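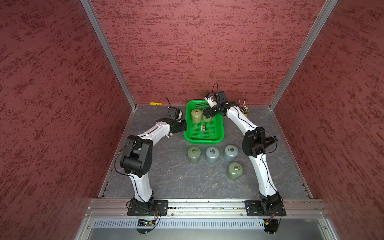 Last changed: September, a Saturday, late evening (R. Pathak)

Taltstead Chapel Hymn List - read me first

What it is
A list of what got sung at Taltstead Chapel, Sunday mornings plus the odd evening. One row per hymn per service. 37 services in it so far, 300 rows. Typed up from the organist's notebooks and the old notice sheets, whichever was easier to read.

Put together by Rajkumari Pathak. Mistakes mine unless they were in the notebook already, in which case I have mostly left them.

What's in the folder
hymns.csv - the main thing, start here
tunes.csv - tune names and metres, joined on tune_id
butano.txt - first lines from the Butano supplement (the thin blue one in the back pews). First lines only, no full words, see Copyright
old/ - ignore unless you like mess

Columns in hymns.csv
service_id - number, goes up, means nothing else
slot - opening, before reading, after sermon, offertory, closing, other
first_line - as printed in the book, capitals and all
book - main, butano, sheet
tune_id - blank if we sang it to something not in tunes.csv
notes - whatever was scribbled. "Too slow", "skip v3", "new to most"

So 6 columns. There used to be a seventh for the preacher, taken out, see below.

How it was typed
Notebook open on the left, spreadsheet on the right. Notice sheets used to fill gaps. Where the two disagree I went with the notebook, as the sheet gets printed on the Thursday and hymns get swapped after. If a page was torn or had tea on it the row says "unclear" in notes and first_line is my best go.

Carol service is in there as one service, all the carols under slot = other. Makes the averages look daft if you forget. Leave it out if you are counting hymns per service.

Known problems
- 13 rows with no tune. Looked, couldn't find them. If you remember what we sang please say
- "Lord" and "LORD" both turn up in first_line. The main book does one, Butano does the other. Not fixed, on purpose
- Same hymn with two different first lines where the books have altered the words. They count as two hymns at the moment. Should realy be one with a link between
- Psalms sung to a chant are in as hymns. Argue with me about this later
- Chaudhary Hall services (when the chapel roof was being done) had no organ, so tunes there are guesses from who was playing the piano
- Evening services patchy. Don't draw anything from them

Taken out
Preacher's name. A few people asked, fair enough, and it isn't needed for choosing hymns. Prayer requests were written in the margins of one notebook - never typed, never will be.

Copyright
Plenty of the newer ones are still in copyright. No full verses in any file, please don't add them. First lines and tune names only. If you want words, get the book.

Opening it
Any spreadsheet program. Storum users: import as comma separated, first row is headings, and turn off "guess dates" or it turns some of the metres into dates. 8.7.8.7 came through fine, 6.6.8.6 did not. No idea why.

What it's good for
Checking we haven't had the same closing hymn three weeks running. Seeing what Advent looked like last time. Giving a visiting preacher a list of things the congregation does know.

Not good for
Saying what people like. It says what was picked, and mostly one or two people pick.

To do
Merge the altered first lines
Type the second notebook, the green one, from Easter on
Add a Bible reading column? Would need the lectionary year as well, and we dont always follow it
Sort out the old folder

Corrections
Note in the box by the vestry door, or tell me after the service. Say the service_id if you can, otherwise what was sung before and after and I'll find it.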